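Workshop notebook, Plultbridge unit
Jun 13, 2006
Entered by Leonor Caldeira

Pegboard day! I have wanted a proper go at the small tool board since October and finally got the afternoon for it. It's the white one on the black table, and I'm really pleased with how it is shaping up.

Top row first. Scissors with the blue handles, still on their card, then the adjustable wrench by its handle end so the jaw hangs down, then the yellow-handled pliers in their packet on the far right. I'm leaving the packets on for now. They hang flatter than I expected, and the Belhaj order may yet go back if the pliers turn out too stiff.

The lower row is for things we pick up all day long. My first thought was drivers on the left, anything with a cutting edge on the right, and a basket below for whatever has no hook yet. Hook spacing is 70 mm, which felt mean on paper, but fat handles clear each other with room for fingers (tried it with my gloves on, still fine!).

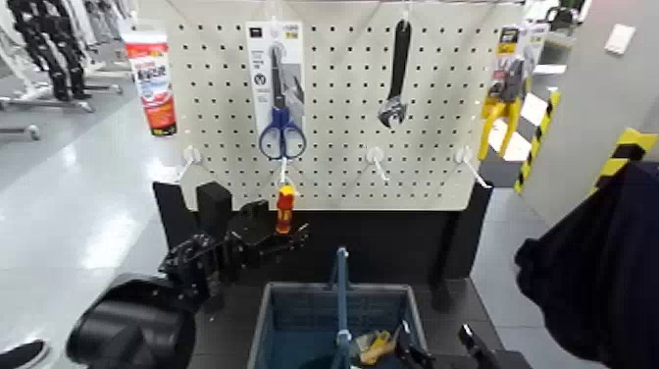

Lower hooks still free, top row settled. 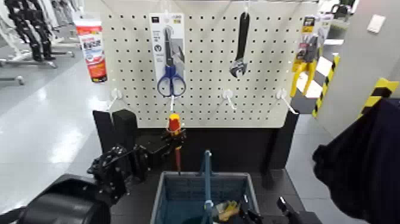
Mwanaisha Rotich read this over at tea and would swap the rows altogether: heavy tools low, light ones high, as the wrench pulls at its little hook every time somebody brushes past. She'd also like the scissors out of their card before anyone gets used to them being in it, and she wants outlines drawn behind each tool like they had at Tisport.

Good points, all of them. Will try the wrench low tomorrow and see if it knocks the table. Need 2 longer hooks from the Wurolix drawer, and a soft pencil for the outlines.

Plultbridge workshop notes | Contact: the bench office | © 2006 | Back to top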